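Print this page | E-mail this page

Reading time: 4 minutes

Stastura Freestanding White Panel, Wide Format

The Stastura freestanding panel is supplied by Girkeo to schools, clinics, libraries and shared offices that need to divide a room or give it a plain, light background. It is offered in one color, white, and in one finish, matte. The panel stands on the floor on its own low supports and requires no fixing to the wall or the ceiling.

The product replaces the earlier Cemton screen, which was withdrawn from the catalog in September. Customers who hold Cemton screens may continue to order supports and edge strips for them through the parts desk. The two ranges have different edge profiles and cannot be joined in one row.

Surface and finish

The face of the panel is smooth and carries no printed pattern, logo or grid. Under even room lighting the white reads slightly cool, and customers who are matching it to cream or ivory walls are advised to request a sample before ordering. The matte finish was chosen after complaints about glare from the former range – in particular from reading rooms with ceiling lights directly overhead. Shadows fall on it softly, and it may be placed opposite a window without difficulty.

The surface is not intended for writing. Dry-erase markers will leave a stain that the supplied cloth does not remove. Institutions that require a writing surface should refer to the Tehrani board range. 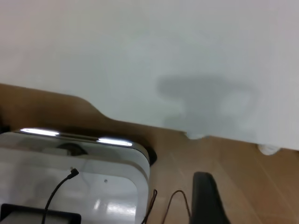 White panel surface with two of the small white rounded shapes at its base, on a tan-brown floor.

Supports and floors

The supports are small, white and rounded. They are fitted at the base of the panel and are sold with it. They may be used on tile, laminate, sealed wood and vinyl. On deep carpet the panel will stand, but it may lean, and the wide-base kit (ordered separately) should be used.

Before the panel is set in place the floor should be swept. Grit caught beneath a support can mark a glossy floor when the panel is moved. Where the floor has open seams, the supports should be placed clear of them. Two persons should lift the panel together, one at each end, and it should not be dragged.

Care and cleaning

Dust should be removed with a dry, soft cloth. Marks may be wiped with warm water and a little mild soap, followed by a second cloth and clean water. Scouring pads, bleach and polishes of any kind must be avoided, as they raise a shine that cannot afterward be taken down. The supports may be wiped in the same manner.

Panels held in storage should be kept upright and indoors. If they must be laid flat, a blanket should be placed between each panel and the next, and no stack should exceed 10 panels.

Ordering

Panels are sold singly or in sets of 20. Institutional customers ordering full sets receive the set price, which is quoted on request and held for the length of the school year. The catalog number for a single panel is 1,139 and for a set 2,402. Both numbers should appear on the purchase order if single panels and sets are required together.

Delivery is made to the ground floor. Delivery to upper floors can be arranged if the building has an elevator of suitable size – the door width should be given when the order is placed. Packing materials are taken away by the driver on request.

Damage in transit must be reported in writing before the panel is put to use. Returns of unused panels are accepted in the original packing. Samples of the surface finish are sent free of charge and need not be returned.

Questions about finish and cleaning may be addressed to Sepehr Ahmadpour, Product Information. Orders, set prices and delivery are handled by Behrouz Jalali, Institutional Sales.

Page last revised 25/08/2019

Related items

Stastura Wide-Base Kit for Carpeted Floors
Stastura Freestanding White Panel, Narrow Format
Tehrani Writing Board, Wall Mounted
Cemton Screen – Replacement Supports
Cemton Screen – Replacement Edge Strips
Girkeo Soft Cleaning Cloths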